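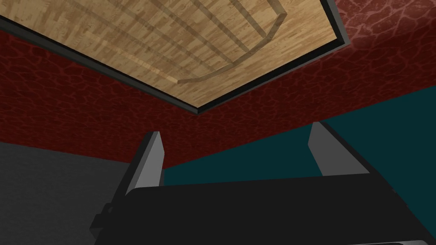

图片来源：Kudo 仿真环境渲染输出，Nurnunmont 操作仿真组

Nurnunmont 操作仿真组
设备采购与预算会议纪要

时间：星期四 14:00
地点：Nirndale 楼二层会议室
参会：操作仿真组、机械组、电气组、采购岗、财务岗、安全岗
记录：操作仿真组
议题：
一、上次会议遗留事项
二、渲染与训练算力
三、腕部相机
四、夹爪与指端备件
五、门体实验台
六、室内布景材料
七、预算汇总与付款节奏
八、待办

一、上次会议遗留事项

1.1 机械臂底座的地脚安装方案已由机械组更新，改为带调平垫铁的独立钢座，不再与原有光学平台共用。图纸已归档，安全岗无意见。

1.2 压缩空气管路延伸至实验区的申请仍在物业侧。采购岗提出，本次选用的夹爪为电动型，管路延伸与到货时间无关，可从关键路径中移出。会议同意。该项保留在清单内，优先级降为低。

1.3 上次要求 Skadon 提供的夹爪三维模型已收到，包含外壳与双指，不含内部传动。操作仿真组已将外壳简化为深色块体，双指按原尺寸保留，导入 Kudo。碰撞体与外观网格分开维护。机械组要求后续凡修改碰撞体，须在变更记录中写明版本号。

1.4 旧款工控机的报废手续未完成，财务岗需要资产标签照片。由电气组补。

二、渲染与训练算力

2.1 操作仿真组汇报现状。腕部视角的渲染任务与策略训练任务共用一套服务器，白天训练占满后渲染排队，夜间情况相反。两类任务的显存占用差异较大，调度器按整卡分配，碎片无法利用。

2.2 讨论了两个方案。方案甲为新增一台八卡服务器，专用于训练，旧机全部转为渲染。方案乙为在旧机上加装 8 张中档显卡，分散到现有节点，渲染与训练按队列隔离。方案甲的机柜功率超过 Nirndale 楼二层现有配电余量，需先做电力增容；方案乙不涉及增容，但旧机主板的通道数限制了多卡通信。

2.3 电气组说明，增容需与楼层其他用户协调停电时间，周期不可控。财务岗说明，增容费用不属于设备科目，须另行立项。

2.4 操作仿真组确认，渲染任务之间无通信需求，通道数限制只影响训练。若训练全部放在通道数充足的节点，其余节点装新卡只做渲染，方案乙可满足本年度需要。

2.5 结论：采用方案乙。采购岗按 8 张询价，要求报价中单列电源线、支架及机箱风道改造费用。整机方案甲推迟到下一预算周期，届时连同增容一并申报。

2.6 存储不在本次采购范围。仿真组需在下次会议前给出渲染数据的保留策略，明确原始帧保留多久、深度图是否压缩。财务岗不接受在没有保留策略的情况下申报扩容。
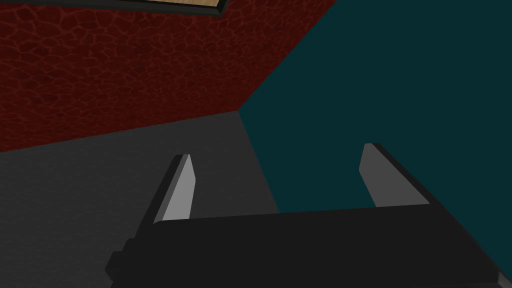 图2　腕部视角渲染：夹爪张开，指间无物体，背景为墙角

三、腕部相机

3.1 需求为腕部安装，随夹爪运动，视野内须保留双指。当前仿真中的相机位姿使夹爪外壳占据画面下部较大面积，操作仿真组认为可接受，但实物相机的支架高度必须能够复现该位姿。

3.2 候选型号经上轮筛选后剩两种。A 型为全局快门，体积较小，最近对焦距离偏长；B 型为卷帘快门，对焦距离满足要求，但在机械臂快速运动时有形变。机械组倾向 A 型，理由是支架设计余量大。操作仿真组倾向 A 型，理由是仿真侧未对卷帘效应建模，选 B 型需增加开发工作量。

3.3 A 型对焦距离问题由更换短焦镜头解决。供应商已提供镜头畸变参数，仿真组将在 Kudo 中加入畸变模型，不再使用理想针孔相机。

3.4 A 型含镜头单价 3,394 元，拟购 5 只，合计 16,970 元。其中装机用与备用的分配由机械组确定，报采购岗备案。报价不含线缆。线缆须为高柔性拖链线，长度按机械臂走线实测，禁止直接采用供应商标配线。

3.5 验收条件：
逐只标定，标定报告随货；
连续运行一个完整工作日无掉帧；
触发信号与机械臂控制器时间戳对齐，误差由电气组按现行测试规程判定。

3.6 采购岗提问，能否先买一只试用。供应商答复单只与批量价格一致，交期也一致。会议决定先下一只，验收通过后追加其余数量，合同按框架形式签订。

四、夹爪与指端备件

4.1 夹爪选定 Skadon 平行夹爪。上次会议已完成技术评审，本次只讨论数量与备件。

4.2 机械组申请主机加一套整机备件。财务岗认为整机备件利用率低，建议改为易损件包。机械组回应，传动部分返厂维修期间实验须停机，整机备件用于避免停机。双方意见记录如下：若供应商书面承诺维修期间提供周转机，则不购整机备件；若不承诺，则按机械组申请执行。由采购岗去函确认。

4.3 指端备件按 11 套申报，包括平面指、带槽指及软垫指三类，各类数量见附表。软垫材料须提供硬度数据，仿真组要用于设置接触参数。无硬度数据的报价不予采纳。

4.4 仿真中双指为浅色无纹理材质。机械组询问实物指端是否需要同色处理。操作仿真组表示训练时会对夹爪颜色做随机化，对实物颜色不作要求，但同一批指端颜色应一致。表面处理统一为哑光，不接受抛光件。

4.5 指端固定螺钉规格须与现有工具匹配。该条写入技术协议。
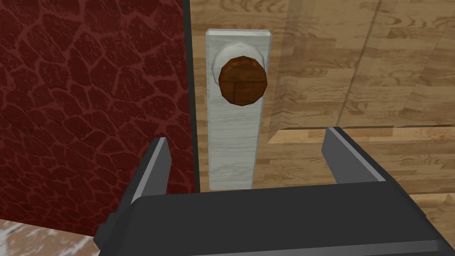
五、门体实验台

5.1 门体实验台为本次新增项目，用于开门任务的实物验证，由机械组设计、外协加工。台架为型材结构，门扇可拆换，铰链侧装扭矩传感器，锁舌侧预留开关量信号。会议对门把手形式讨论较久。采购岗最初按杠杆式执手询价，价格低且现货充足；操作仿真组指出，Kudo 内现用的门为圆球形把手，褐色木纹，装在白色圆形底座上，后面是一块竖向的浅色长面板，夹爪须从把手下方接近。杠杆式与球形的抓取策略不同，杠杆式件到货后无法直接用于对照。会议同意首批改购球形把手，杠杆式列为第二批。

5.2 球形把手需提供直径公差及旋转力矩。市售件一般不标注旋转力矩，由机械组到货后自行测量，结果回填仿真参数表。夹爪最大开口与把手直径之间须留出余量，余量值由机械组根据图纸给出，未给出前采购岗不下单。

5.3 门扇材料。仿真中门扇为木纹外观，实验台门扇拟采用贴面板，重量与木门有差异。操作仿真组要求加装配重，配重位置可调。外协图纸补充配重安装孔。

5.4 门框与墙体之间的间隙在仿真中为深色窄条，实验台上对应密封条位置。机械组认为密封条会增加开门阻力，且阻力随老化变化，建议首批不装。会议同意，图纸上保留安装槽。

5.5 安全岗要求：门扇运动范围内设地面标线；急停按钮布置在铰链侧以外；门扇开启角度设机械限位，限位块为金属件外包橡胶。以上三条为验收否决项。

5.6 外协加工工期 5 周，自图纸冻结起算。图纸冻结以机械组与操作仿真组双方签字为准。

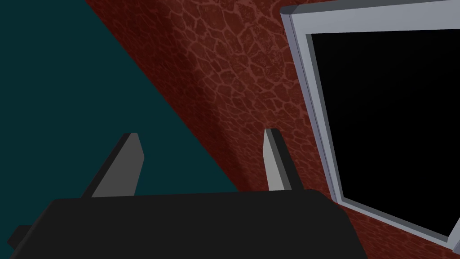
六、室内布景材料

6.1 布景材料的预算在上一版清单中只有一行总额，财务岗要求拆分。拆分后包括墙面板、地面材料、可更换贴膜及若干低反光面板。操作仿真组解释，低反光面板用于检查相机在大面积深色区域下的自动曝光表现：仿真画面中，浅灰边框内的黑色面板没有任何反光或纹理，画面右侧相当一部分因此全黑，实物材料若带光泽，两边的曝光曲线不可比。采购岗据此把该项的技术要求由“黑色亚克力板”改为“低反光黑色面板，附反射率数据”，重新询价。

6.2 墙面。仿真中一面墙为深红色裂纹状纹理，相邻墙面为深青色无纹理。是否按此制作实物墙面，有两种意见。操作仿真组建议制作，便于首轮做一一对照；机械组认为训练已包含纹理随机化，制作特定纹理意义有限，应把费用用于可更换贴膜。会议折中处理：骨架与基板按两面墙制作，纹理以打印贴膜实现，首套贴膜按仿真纹理打印，后续图案由操作仿真组自行提供文件。

6.3 贴膜须哑光，接缝不得落在夹爪作业区正后方。打印前由操作仿真组确认纹理比例，避免裂纹单元尺寸与仿真不一致。

6.4 地面材料暂不铺设大理石纹样。机械臂底座调平后再做地面，否则须返工。先用现有灰色地坪。

6.5 照明。仿真光照均匀，实验区顶灯有明显方向性。电气组提出加装漫射灯板，并提供可调光控制。会议要求灯具须无频闪，驱动电源随灯采购，不接受后配。数量待电气组完成照度测量后确定，本次预留额度，不列明细。

6.6 木纹桌面板沿用库存，无需采购。桌板边缘现有深色包边，机械组确认与仿真模型的边框相近，不另处理。

七、预算汇总与付款节奏

7.1 本次清单原列 15 项，合并与推迟后剩 11 项。推迟的项目为整机服务器、电力增容、杠杆式执手及地面材料。推迟项目不占本期额度，也不自动进入下期，下期须重新申报。

7.2 科目划分：显卡、相机、夹爪计入设备；指端备件、贴膜、线缆计入材料；门体实验台加工费计入外协。灯具计入设备或材料取决于单价，由财务岗在报价到齐后判定。

7.3 付款方式。显卡与相机为到货验收后一次付清。夹爪按合同分两次，第二次付款以安装调试完成为条件。外协加工预付比例不得超过单位规定上限，尾款在安全岗验收后支付。

7.4 采购岗提示，夹爪与相机支架存在接口关系。若夹爪法兰版本变更，支架需重做，费用应由变更方承担。要求在 Skadon 的合同中增加版本冻结条款。会议同意。

7.5 财务岗要求所有报价注明有效期。已过期的报价重新获取，不得以邮件口头延期代替。

7.6 不可预见费按现行比例计提，动用须书面申请，写明对应的清单项。

八、待办

采购岗：显卡询价，附风道改造费用；向 Skadon 去函确认周转机及版本冻结条款；相机框架合同草稿；低反光面板重新询价。

机械组：给出球形把手与夹爪开口的余量值；补充配重安装孔与限位块图纸；确定相机装机与备用数量；实测相机线缆长度。

电气组：报废资产标签照片；照度测量；确认各节点加卡后的功率余量；相机触发信号测试规程版本确认。

操作仿真组：数据保留策略；Kudo 内加入镜头畸变模型；提供首套贴膜纹理文件及比例；接触参数所需的硬度数据格式。

财务岗：灯具科目判定；外协预付上限书面答复。

安全岗：审阅门体实验台布置图，意见于图纸冻结前返回。

会议于 16:20 结束。下次会议时间待 Skadon 答复后另行通知。

附表：指端备件分类数量表；设备清单修订版；门体实验台接口图。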